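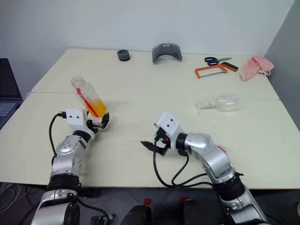

Harnia Waxed Linen Thread, 88-yard spool

I've been sewing books for long enough to have strong feelings about thread, and this is the one I keep going back to! Harnia comes ready waxed (lightly, so it won't gum up your needle), it grips the paper nicely, and a kettle stitch stays put while you reach for your tea. I use it for journals, guest books and the odd rescued cookbook.

Colors: natural, rust, ink blue, moss
Weight: medium, 2 spools per pack
Item no. 2387

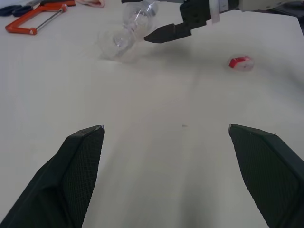 Natural is the color I sell most of, and it's also the trickiest to see when you're threading up. It vanishes against cream paper, and shiny surfaces are no help at all. Flat white with a matte finish, like this tabletop, is much kinder - the light stays soft and you don't get glare in your eyes. If yours is dark wood, a sheet of plain drawing paper does the job too. Cut a length as long as your arm and no more, or you'll be picking out knots all evening (ask me how I know).

Ayanda Ndlovu wrote to ask if it works for leather. For small soft things like a needle case, yes! For belts and bags I'd go up to the Gruber heavy cord, which I also carry.

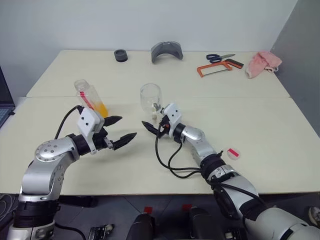 White tabletop in two sections.

Spools go out in a paper sleeve with a Plokar needle tucked in. Store them away from the radiator, as the wax softens in heat. Want a color I haven't listed? Drop me a line and I'll check what's on the shelf - there's usually an odd spool or two back there.

Jocelyn Petrenko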